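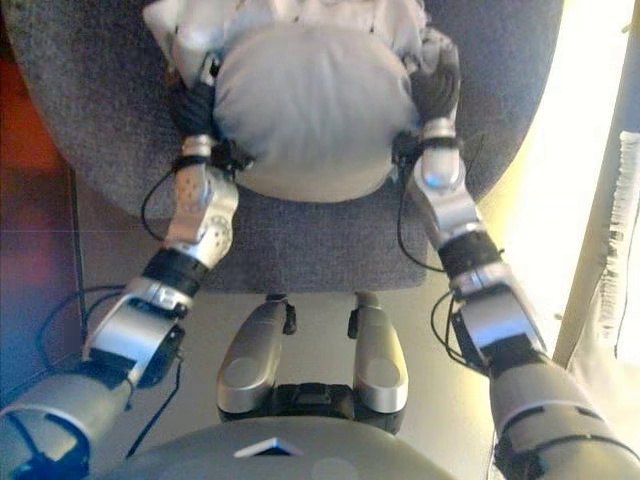
White fabric on the gray seat

Memory Pages at Bincombe: Your Questions

We love hearing from families who are putting together a memory page, and the same questions come up a lot, so we've gathered them in one spot. Last updated April 2, 2024.

What is a memory page?
It's an online page for someone who has died, with room for their life story, stories from friends, and the details of any service. Yours can be one paragraph or a whole family saga. We enjoy reading both!

Does it replace a newspaper obituary?
No, and plenty of families do the two together. Newspapers set their own deadlines and prices, so check with yours first. Many people run a short notice in print and put the long version here, with the fishing stories and the pie recipe left in.

I'm not a writer. Where do I start?
Start with something they said all the time. Kevin Londoño, our page editor, reads every draft that comes in and is wonderful at finding the good bit hiding in the middle (it's nearly always in the middle). Send him notes, a list, a voice memo - whatever you've got.

How many photos can I add?
Up to 40. Scans of old prints are very welcome, creases and all.

Can relatives in other places add their memories?
Yes, please! Share the link and they can write straight into the guest book. Each page has 2 family editors who approve entries before they show, so pick people who check their email.

The service isn't planned yet. Should I wait?
No need. Write "Service to be announced" and change it when you know. Everyone following the page gets a note when you do. We've had families post in spring and gather in August, when the cousins could travel.

How soon will the page go up?
Within nine hours of your final okay, weekends included.

Can I fix a mistake later?
Any time, and there's no charge. Misspelled nephews are our most common correction.

Can I get a printed copy?
You can! Choose the Eranholm booklet from the page menu. It takes seven days to print, and the guest book entries go in the back.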